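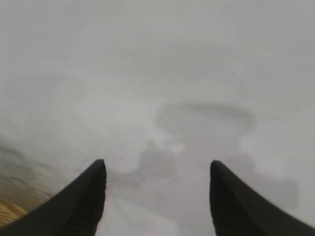
Figure 1. Wrist view with the gripper open. Both fingers show against a pale gray background, with nothing between them that has a clear outline.

Unit 7: Reviewing a Wrist Camera Gripper Kit

Lab Methods in Automation, Clestgate Technical College
Handout for the January session

Read before lab. Bring the parts list from Unit 6 and your own copy of the review form.

1. What we are reviewing

The kit is the Stomell Wrist Kit, sold by Jestullow as an add-on for small tabletop arms. It is aimed at schools and small shops that already own an arm and want a gripper and a camera on it without having to design a mount. The box holds:

A two-finger gripper with its motor and driver board
A camera on a short bracket, already aimed between the fingers
One pair of spare fingertips
An adapter plate for the arm flange
Two cables, one for the gripper and one for the camera
A card with a link to the setup guide

The price quoted to the college was $863 for one kit, before shipping. The replacement fingertip pair is sold separately. A power supply is not in the box, and the college had to buy one. Put this in your review under "total cost," because a buyer who reads only the product page will miss it.

Jestullow also offers a setup service in which a technician connects by video call and goes through mounting and calibration with you. We did not buy the service. If your group is reviewing the service part of the offer, work from the written terms in the course folder and say in your report that you have not used it.

2. What the kit claims to do

The product page makes four claims that we can check in the lab.

a. The kit can be mounted and running within one class period.
b. The camera shows both fingertips at all times when the gripper is open.
c. The image is good enough to find and pick up "common tabletop items."
d. The gripper repeats its open and closed positions without drift over a normal day.

Claim (c) is the hard one. The page does not list the items, the lighting, or the distance. Before you test a claim like this you have to write your own version of it, one that can pass or fail. More on this in section 5.

3. Mounting

The adapter plate goes on first. Tighten the four screws in a cross pattern, a little at a time. The gripper body then slides onto the plate and locks with a single thumb screw. Last semester two groups left this screw loose and spent most of the lab looking for a software problem.

Route the camera cable along the outside of the wrist and leave a loop large enough for the wrist to turn fully both ways. Move the joint by hand with the power off and watch the cable through the whole range. Do not tape the cable to the fingers.

Our mounting time was longer than the product page suggests. The mechanical part was quick. Installing the driver on the lab computers took the rest of the period, partly from the college's own network rules, so be fair about this when you score claim (a). Report the mechanical time and the software time on separate lines.

4. Reading the wrist view

Look again at Figure 1. The fingers are the easy part of the view. They are black and matte, and they stand out strongly from what is behind them. Both tips sit at nearly the same height, a bit below the middle of the image. For a program that only needs to know where the fingers are, a view like this is enough to work with.

The background is another matter. There is a dark gray oval, wider than it is tall, a little right of center. It has no texture and no lettering, and its lower side fades out. A smaller gray smudge lies below it. You should not write "the camera sees a lid" or "the camera sees a bowl" from a view like this. Write down the shape and the tone and stop there. If the object matters to your test, its name has to come from your lab log, where you recorded what you put on the table.

The lower left corner is the only warm color in the view, a brown and tan patch with streaks similar to wood grain. Color can help separate a table surface from gray material, and it is worth trying before you spend time on edge detection.

Three terms you will need for the form:

Contrast. The difference in brightness between a thing and what is next to it. Fingers against background: high. Oval against background: low.

Sharpness. How quickly brightness changes across an edge. A soft edge can still have good contrast, and a sharp edge can have poor contrast. Score them separately.

Working zone. The part of the image where an object would have to be for the gripper to close on it. For this kit we take it as the opening between the fingertips plus a short distance beyond. Mark it on your printout with a pencil.

A common mistake is to judge the camera from a single still. One still can tell you what was legible at that instant. It cannot tell you whether the softness comes from focus, motion, haze on the lens cover, exposure, or the objects themselves. To sort those out you need a set of stills taken with one thing changed at a time.

5. Turning a claim into a test

Take claim (c) again: "common tabletop items." A version you can test might read like this:

With the arm stopped, under the normal room lights, the outline of a test block placed in the working zone can be traced by a person who did not set up the test.

It names the condition, the place, and the person who decides. It will not please everyone, and you may change it, but your version must have the same parts in it.

Then run these steps.

Step 1. Clean the lens cover with the dry cloth from the lab drawer. Log that you did it.
Step 2. Move the arm to the start pose. Wait until it has fully stopped.
Step 3. Place the test block in the working zone.
Step 4. Save one still.
Step 5. Raise the arm by one step on the lab scale and save again. Continue to the top of the scale.
Step 6. Repeat the whole series with the window blinds closed.
Step 7. Repeat with the arm moving slowly at the moment you save.

Label the stills as you go. Do not sort them afterward from memory.

Each group gets 3 test blocks: one white, one gray, and one dark. Most groups find the dark block easy and then write a good score for the kit. Wait for the white block on a pale surface before you decide. A buyer who works with white parts on a white bench needs that result more than the other two.

6. Gripper repeatability

For claim (d) we use the counter in the driver software. The lab assistant ran the gripper open and closed for 444 cycles on the shared kit, and the log file is in the course folder. Plot the open position against the cycle number. Then plot the closed position on a second chart with its own scale. If you put both on one chart the small changes will be hidden.

The log was taken with nothing in the gripper. It says very little about drift under load. State that limit in the report, in the same paragraph as the result.

7. Comparison product

The other kit on our list is the Khalaf two-finger set. It comes without a camera and has a simpler mount. We have one in the cabinet. It is there so you can compare the mounting and the fingertips, and you may leave the camera rows of the form blank for it. Do not mark them zero. A zero means the feature was tested and failed.

Differences we have noted so far:

The Khalaf fingertips are changed with a hex key. The Stomell tips push on and come off by hand, which is faster, but one of ours has already become a looser fit.
The Khalaf manual is printed and fairly complete. The Stomell guide is online only and skips the step where you set the motor limits.
The Stomell driver has a live preview window. It closes if the cable is bumped and has to be reopened by hand.

8. Support

We wrote to Jestullow about the missing motor limit step. The reply arrived the next morning with a clear set of instructions and a promise to update the guide. The guide had not been updated when this handout was prepared. Check it again and note the version you used.

9. What to hand in

One completed review form per group
The labeled stills from section 5
Both charts from section 6
A written recommendation, one page or less, for one kind of buyer

Pick the buyer first. A school, a repair shop, and a packaging line will weigh the same results differently. Use the cost figure with the power supply added in.

Grading: the form and stills are worth half, the charts a quarter, and the recommendation a quarter. A recommendation against buying can get full marks, and so can one in favor. Points come off for claims that do not have a still, a chart, or a log entry behind them.

10. Questions to think about before lab

If the background is pale gray and the part is pale gray, what could the buyer change without replacing the camera?

The camera bracket is fixed. Who would be helped by an adjustable one, and what new problem would it bring to calibration?

The fingers are matte black. How might your stills differ if they were shiny?

Next unit: fingertip materials. Read the first half of the Khalaf manual, up to the wiring pages.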